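Print this page | E-mail this thread

Working Practice: Guest bathrooms, wet fixtures and session rules
Posted by Colin Entwistle, December

Colleagues are invited to comment on the draft rules for hand-held gripper work at bathroom vanities. The draft applies to all sites under the Murent agreement. The main provisions are as follows.

1. Finger pads are to be inspected before each session and replaced after 100 faucet operations.
2. Marker cards must remain flat and fully visible. A bent card is grounds for stopping.
3. No stand may be placed where an operator wearing a headset must step over its legs.
4. Notices belonging to the property, including any concerning drinking water, are to be left where they are.
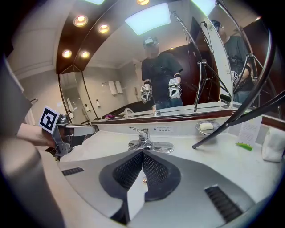
5. Each operator is limited to 26 minutes in the headset, followed by a break of at least 8 minutes.
6. Soap, towels and glassware may be moved only if the task sheet names them.

Comments received before the end of the month will be considered for the second draft.

Reply from zyounis, 9:40 a.m.

I support rules 1 through 4. Rule 5 should be reconsidered. At Porneck we allowed 33 minutes and recorded no complaints, and the shorter limit would interrupt the longer towel-folding tasks midway. I would ask that operators be permitted to finish a task already begun.
Zineb Younis

Reply from s.onsri, 10:15 a.m.

I must disagree with the previous comment. The lack of complaints is a weak basis for a limit. Operators seldom report neck strain on the day itself. If an exception for unfinished tasks is allowed, it should carry a fixed maximum, and the session log should show each use of it.

I would also request a rule on water. The draft counts faucet operations but does not say what is to be done when a lever has water on it. My proposed wording: "Levers are to be wiped before the first grip of a session. Drops that form during the session are to be left, and the log marked accordingly."
Sombat Onsri
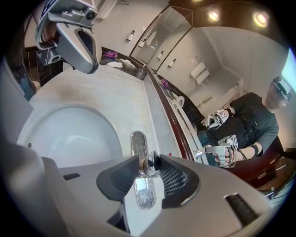

Gumaro Meléndez would go further and have the lever dried between all grips. In his view, a pad that slips on a wet handle teaches the wrong grip force, and he does not accept that a mark in the log corrects this.

Reply from s.onsri, 11:05 a.m.

Household faucets are wet in ordinary use. Drying the lever every time would give us a record of conditions that few homes will offer. I maintain my wording.

Reply from centwistle, 1:30 p.m.

Both positions are noted. The second draft will carry Mr. Onsri's text, with Mr. Meléndez's version printed beside it for a decision by the site leads. Rule 5 will remain at 26 minutes for now. Ms. Younis is asked to forward the Porneck session logs.

Reply from zyounis, 1:52 p.m.

The logs will be sent this afternoon. Please confirm whether rule 3 also covers cables hanging from a stand.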